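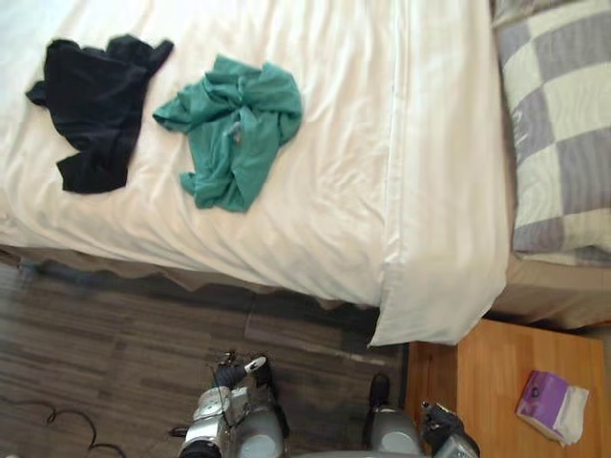 Tue 15 October, hub bench

Second pass on the Bolta 6-port dock, sample B. Sample A went back to Haris with the dead HDMI output. B enumerates cleanly on the Lunum laptop: two hubs in the tree, card reader, Ethernet, audio.

Passthrough charging. Supply is the 65 W Baloyi brick. With nothing downstream, the laptop negotiates 20 V and reports 56 W available. Plugged in both SSDs and it stayed there. Added the monitor and got one renegotiation, screen black for a moment, then back at 56. Repeated with the short cable, same result. Need the PD log from Hendrik's analyzer before blaming the dock.

Card reader. Full-size SD slot is fine. microSD drops off the bus if both slots are in use and the big one is being written to. Kernel log shows a reset on the reader, no disconnect on the hub above it. Sample A did this too, so probably firmware.

Copy test, one SSD to the other through the dock: 184 GB, no errors, checksums match. Throughput sagged in the last third. Case was warm by the Ethernet jack but I had no probe on it. Archana has the thermocouples.

Sleep/wake. Ethernet does not come back after a long sleep unless the dock is replugged. Short sleep OK. Delyth saw the same thing on the Corkia dock in January and got past it by turning off link power saving in the driver. Tried that here, one long sleep so far, link came back. Not enough to call it.

Open:

- PD capture with monitor hotplug (Hendrik)
- reader firmware version, A vs B
- rerun copy with probe on the case
- more long sleeps, setting on and off
- Yaowalak wants the USB-C data port tried with a phone, not started

Dock is on the left shelf, tagged B. Leave the long cable with it.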